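Trimming the idle time out of my folding episodes

I spent most of September on a piece of software that does one dull thing. It takes a recording of somebody folding clothes with a pair of hand-held grippers and decides where the useful part starts and where it stops. I have been putting off writing it up, partly because the first version was bad and I didn't want to explain it.

The setup, for people who haven't read the earlier posts: two grippers, one for each hand, each with its own camera. Each one gives me a video stream, a pose from visual-inertial tracking, and a jaw width. The recordings go into a folder, a converter I call Lernby turns them into training episodes, and a policy gets trained on those. Lernby started as a 90-line script and is now much longer than it should be.

I had 376 raw recordings of shirts and other tops being folded on a bed. When I played a batch of them back I noticed how much of each one was nothing. The hands hover. The person looks for the next garment. The jaws open and close in the air a few times out of habit. A policy trained on all of that learns to hover too, and mine did. In the replay viewer it would line up over a collar and then just stay there, making small movements, until the timeout.

The first version

My first attempt used jaw width only. If neither jaw had closed past a threshold for two seconds, I called it idle and cut it. This was easy to write and it worked on the recordings I tested it with, which were all mine. I pinch cloth quickly and let go quickly.

Then I ran it over the full set and it threw away a lot of good material. Smoothing was the worst case. Some people press the fabric flat with the jaws open, and for the whole time the jaw width is constant and wide. To my script that looked like a person having a rest. It cut right through the middle of those folds and left two halves that made no sense apart.

It also kept things it should have cut. A gripper put down with the jaws closed on a sleeve counted as active for as long as it lay there.

The second version

I wrote to Máté Nyitrai, who had done something similar for assembly tasks, and asked what he used. His answer was that I should stop looking at the jaws on their own and look at speed relative to the work surface. If the fingertips are within a few centimeters of the surface and moving, something is happening. If they are far away and moving, it is a transfer. If they are not moving at all, it is idle wherever they are.

On a table this is simple because a table is flat. A bed is a different matter. A soft surface goes down where you press it and comes up somewhere else, and a mat laid over it can bow. I fit a plane to the lowest fingertip positions in each recording, and for beds the error on that plane was bad enough to matter. Points that were clearly in contact came out floating above it, and others came out below it.

What I ended up doing was dropping the plane and keeping a coarse height grid. Every time a jaw closes and then the gripper slows down, I assume there is contact and write the height into the nearest cell. Empty cells get filled from their neighbors. It is crude, and in the first seconds of a recording there is hardly anything in the grid, so I run the whole recording once to build the grid and a second time to label it. Since this is all offline, running it twice costs me nothing except patience.

With that in place the labels are: contact, transfer, idle. I merge anything shorter than 20 samples into whatever surrounds it, to stop the labels from flickering. Then an episode starts at the first contact and ends when both hands have been in transfer or idle long enough.

Two hands

This was the part I got wrong for longest. I was labeling each hand separately and then cutting when either one went idle. In folding, one hand very often holds still on purpose. It pins down a corner while the other one pulls or carries. A still hand that is gripping cloth is doing a job, and my labels called it idle.

So there is now a fourth label, hold. A hand is in hold when it is near the surface, its speed is low, and its jaw is closed but stopped short of fully shut. That last test is the important one, and it only works if the jaw width is calibrated. A thin T-shirt gives you very little gap. On one pair of grippers the zero had drifted far enough that a jaw with cloth in it read the same as an empty one, and every hold from that pair was labeled idle. I now make each session begin with a full close and a full open, and Lernby refuses to convert a session without it.

An episode is only cut when neither hand is in contact or hold. Written down like that it seems obvious.

Lining up the clocks

The two grippers record on their own clocks, and I had been lining them up from file timestamps. For single-hand labels a small offset doesn't matter. Once I started combining labels across hands it did, and I could see the pinning hand let go before the pulling hand had finished, on recordings where I knew that wasn't so.

I tried matching the audio from both devices, which did well in a quiet room and badly with a fan running. Then I had the person tap the two grippers together at the start and looked for the spike in both accelerometers. That is what I still use. People forget the tap. When there is no clear spike, the converter falls back on audio and marks the episode so I can check it by hand. I would rather have a marked episode than a silently wrong one.

Gion Auer suggested aligning on the image side as well, because each camera often sees the other gripper at work. I like the idea, but the other gripper is half hidden behind fabric a lot of the time and I haven't found a detector I trust for it. It is on the list.

What came out

From the 376 recordings I got 167 episodes that pass every check. The rest failed for different reasons. The largest group was lost tracking, mostly when a camera got very close to one plain garment and had few features left to follow. Patterned bedding helps a lot here. After that came missing calibration, and then sessions where the person changed their mind halfway and started over.

I retrained on the smaller set with nothing else changed. The hovering is mostly gone. The policy goes down to the cloth sooner, and it seems to commit to a grasp once it is there. It still does poorly with long sleeves. It tends to pick up the sleeve and the body together, and I think that has to do with the data and not the trimming, but I haven't shown that yet.

Training also got faster, simply because there is less of it to read from disk.

Things I still don't like

The thresholds are all set by hand. I picked them by scrubbing through recordings and moving a number until the labels agreed with me. If someone folds much more slowly than the people I have, I expect the idle test to go wrong again. I could scale by the median speed of each recording, and I have a branch where I try that, but it makes the labels harder to reason about when one looks off.

The label viewer needs work. It shows one camera at a time with a colored bar under it, and for two-handed problems I really want both views side by side with both bars on the same time axis. At the moment I open two windows and press play in each, which is silly given how much time I spent on clock alignment.

I also want to save the reason for every cut into the episode metadata. Right now it goes to a log that I delete too often. Last week I needed to know why a perfectly good fold had been dropped and had to run the conversion again to find out. The cause was a jaw that opened for an instant near the end, and the merge step had handled it in the wrong order. That is fixed in the current version, and the converter now merges before it looks for the end of an episode.

Next I'm going to go through the sleeve failures one at a time and label them by hand, to see how many have the other hand in hold when the grasp goes wrong.

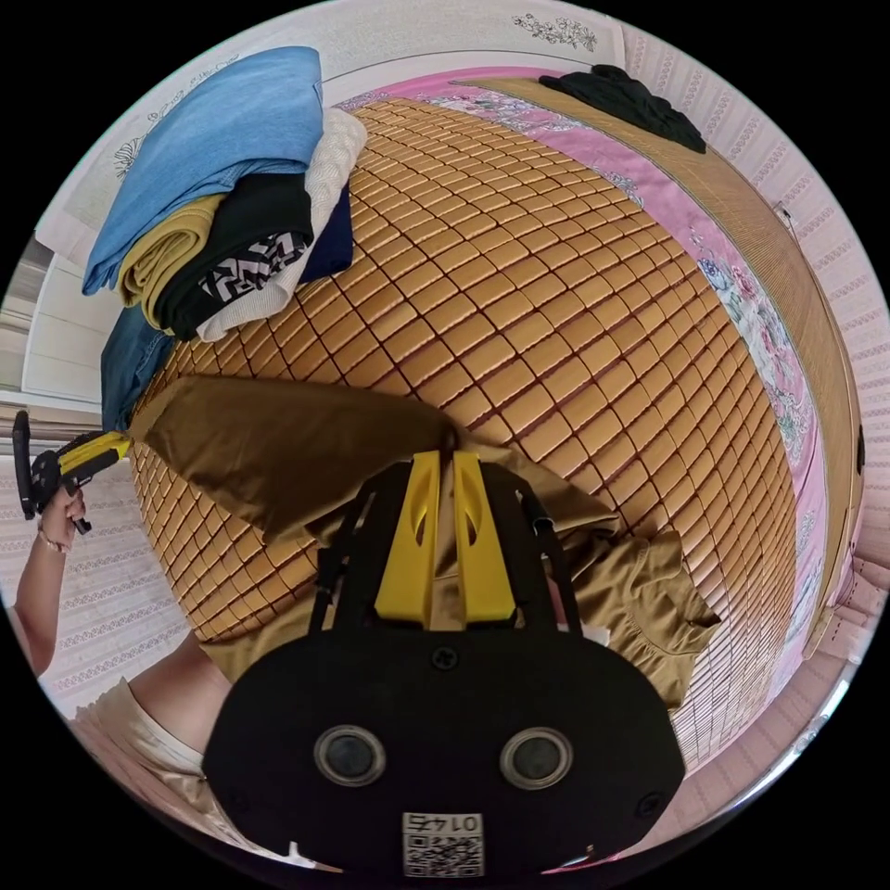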